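Notebook: counter clearing in simulation, Plurnix arm, December
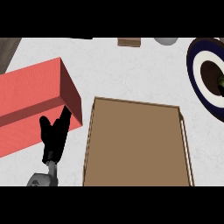 Sim view, marble counter. Gripper at the lower edge of the red box, cardboard tray to the right.

Continuing the kitchen chores list for Brancombe. Task text for this run: put the box in the tray. Render only, no hardware time used.

Contact is the weak point. The fingers are a little apart and sit against or right next to the box. They are not closed around it. The box is much larger than the gap between the fingers, and I do not see a top grasp working at that width. Options are a push across the marble or a pinch on a corner. The push ends at the tray rim, and the rim is raised, so the last part of the move still needs a lift.

Batch results, 40 starts with the box pose varied:
box fully in tray: 6
box resting on rim: 5
plate moved: 3
All others timed out with the box still on the counter.

Plate is the navy one, upper right, with something green on it. I had left it out of the collision cost. Added now with the same weight as the tray walls. The small wooden block at the far side is still not in the cost, to do.

Box friction is the default value from the Garrido asset pack. Not checked against any real carton. If it is too high the push numbers mean very little. Same for mass, which is set as if the box were empty.

On the question Draltcombe keeps asking, whether this can clear a counter by itself: not at this rate. A person does it one-handed without looking. I would not book the real arm until the rim case is fixed.

Next: rerun with friction halved, same seeds. Then try tipping the box up on its short end before the grasp. Log the finger force this time, it was off for the whole batch.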